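Stedstead 2집 'Gallardo' 리뷰

글쓴이: Olaia Arrieta
2025년 4월 16일

Stedstead는 둠 메탈을 하는 밴드입니다. 이 음반은 그들의 2집입니다. 1집은 제가 한국에 오기 전에 샀고, 그때는 솔직히 조금 지루하다고 생각했습니다. 곡이 모두 길었고, 길어야 하는 이유를 잘 느끼지 못했습니다. 그래서 새 음반의 길이가 106분이라는 것을 보고 저는 걱정을 했습니다. CD 두 장에 나누어 들어 있고, 곡은 모두 13곡입니다.

결론을 먼저 쓰면, 저는 이 음반을 좋아합니다. 그러나 모든 부분을 좋아하는 것은 아닙니다. 그 이유를 순서대로 쓰겠습니다. 한국어가 제 모국어가 아니어서 음악 용어가 어색한 곳이 있을 수 있습니다. 양해를 부탁드립니다.

첫 번째 곡은 기타 한 대의 피드백으로 시작합니다. 그 소리가 오래 계속되다가, 아주 낮게 조율한 베이스가 들어옵니다. 드럼은 더 늦게 나옵니다. 이런 시작은 둠 메탈에서 드물지 않습니다. 그래도 여기서는 기다리는 시간이 좋았습니다. 베이스의 음색에 모래 같은 거친 느낌이 있고, 기타와 같은 음을 칠 때에도 두 악기가 서로 섞이지 않고 따로 들립니다. 1집에서는 베이스를 거의 들을 수 없었으니 이것은 큰 발전입니다.
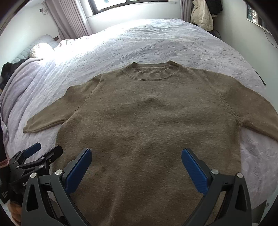 침대 위에 펼친 올리브 브라운색 라운드넥 니트.

보컬은 Ezequiel Pacheco가 맡았습니다. 그는 1집에서 낮은 그로울만 사용했습니다. 이번에는 깨끗한 목소리로 부르는 부분이 많아졌습니다. 저는 그의 그로울이 더 좋습니다. 발음이 무너지지 않고, 숨을 길게 끌면서도 힘이 빠지지 않습니다. 깨끗한 목소리는 조금 불안합니다. 특히 세 번째 곡의 후렴에서 높은 음으로 올라갈 때 음정이 살짝 내려가는 것 같습니다. 일부러 그렇게 했을 수도 있습니다. 여러 번 듣고 나서 저는 이 불안함에 익숙해졌지만, 처음 듣는 분은 여기서 고개를 갸웃할 수 있겠습니다.

네 번째 곡과 다섯 번째 곡은 하나의 곡처럼 이어집니다. 네 번째 곡은 느리고, 리프가 하나밖에 없습니다. 같은 리프를 계속 연주하면서 드럼만 조금씩 바뀝니다. 심벌이 늘어나고, 다음에는 스네어의 위치가 뒤로 밀리고, 나중에는 드럼이 완전히 사라집니다. 그리고 다섯 번째 곡에서 갑자기 빠른 속도로 돌아옵니다. 처음 들었을 때 저는 버스 안에 있었는데, 놀라서 볼륨을 줄였습니다. 음반 전체에서 제가 가장 많이 다시 들은 부분이 여기입니다.

타이틀곡 'Gallardo'는 첫 번째 CD의 마지막에 있습니다. 가사는 스페인어입니다. 저는 스페인어를 할 수 있어서 가사지를 읽으면서 들었습니다. 바다에서 돌아오지 않은 할아버지에 대한 내용이고, 문장이 짧고 장식이 없습니다. 다른 곡의 영어 가사는 '영원', '재', '심연' 같은 단어가 자주 나와서 조금 평범합니다. 이 밴드가 다음 음반에서 스페인어로 더 많이 써 주면 좋겠습니다.
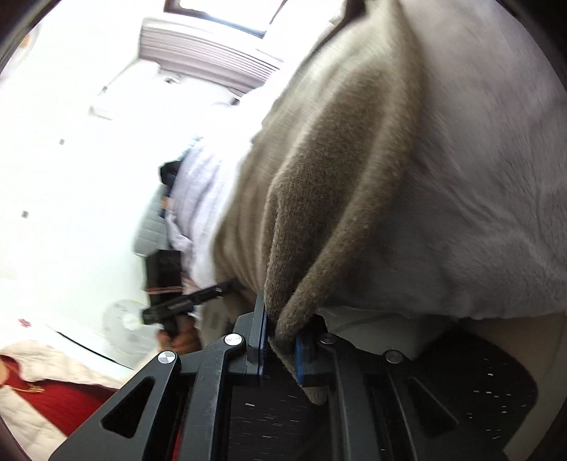
두 번째 CD는 첫 번째보다 약합니다. 여덟 번째 곡은 키보드로만 만든 연주곡인데, 분위기는 있지만 멜로디가 기억에 남지 않습니다. 아홉 번째 곡도 비슷한 템포라서 두 곡을 계속 들으면 집중하기가 힘듭니다. 저는 이 두 곡의 순서를 바꾸거나 한 곡을 빼는 편이 나았다고 생각합니다. 열 번째 곡 'Kita'에서 다시 좋아집니다. 여기에는 하모니 기타가 나오고, 90년대 영국 둠 메탈을 좋아하는 분이라면 반가운 소리입니다. 기타 솔로는 짧고, 빠른 기술을 보여 주려고 하지 않습니다. 음 하나를 길게 울리고 다음 음으로 천천히 갑니다.

마지막 곡에 대해서는 아직 마음을 정하지 못했습니다. 매우 조용한 곡입니다. 보컬은 거의 속삭이고, 뒤에서 오르간 같은 소리가 납니다. 밤에 헤드폰으로 들으면 훌륭합니다. 그런데 낮에 스피커로 들으면 작은 소리가 대부분 사라집니다. 음반의 다른 곡들과 음량 차이가 커서 제가 손으로 볼륨을 올려야 했습니다.

녹음 상태는 전체적으로 좋습니다. 드럼 소리가 자연스럽고, 킥이 클릭처럼 들리지 않습니다. 방의 울림도 남아 있습니다. 다만 기타가 세 겹 이상 쌓이는 부분에서는 중간 음역이 답답합니다. 열한 번째 곡의 뒷부분이 특히 그렇습니다. 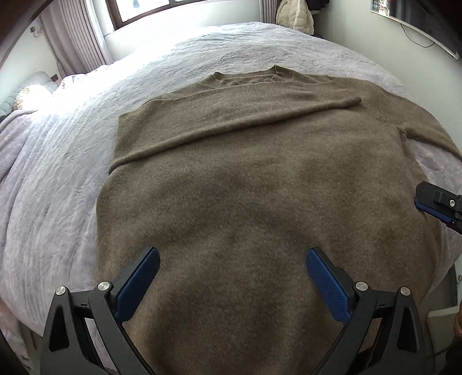
교내 헤비 음악 감상 동아리 Dimamex | 음반 리뷰

CD의 포장에 대해서도 조금 쓰겠습니다. 두꺼운 종이로 만든 디지팩이고, 가사지가 따로 들어 있습니다. 종이의 감촉은 좋은데, 검은 바탕에 짙은 회색 글자로 인쇄해서 읽기가 어렵습니다. 저는 책상 스탠드를 가까이 놓고 읽었습니다. 디스크를 꺼내는 곳도 좁아서 새 CD에 손자국이 생겼습니다. 디지털로 사는 분에게는 관계없는 이야기입니다.

1집과 비교하면 곡을 만드는 방법이 많이 성숙해졌습니다. 예전에는 리프를 반복하다가 그냥 끝나는 곡이 많았는데, 이번에는 반복하는 동안 무엇이 바뀌는지 들을 수 있습니다. 저는 전체 길이가 40분쯤 짧았다면 더 자주 처음부터 끝까지 들었을 것입니다. 지금은 첫 번째 CD만 듣고 멈추는 날이 많습니다.

추천하는 곡: 4번, 5번, 'Gallardo', 'Kita'
추천하지 않는 곡: 8번

느린 메탈을 처음 듣는 분에게는 5번 곡부터 권합니다. 이미 이 장르를 좋아하는 분은 1번부터 순서대로 들으시면 됩니다. 5월 감상회에서 첫 번째 CD를 같이 들을 예정이니, 가사지를 보고 싶은 분은 그때 저에게 말씀해 주세요.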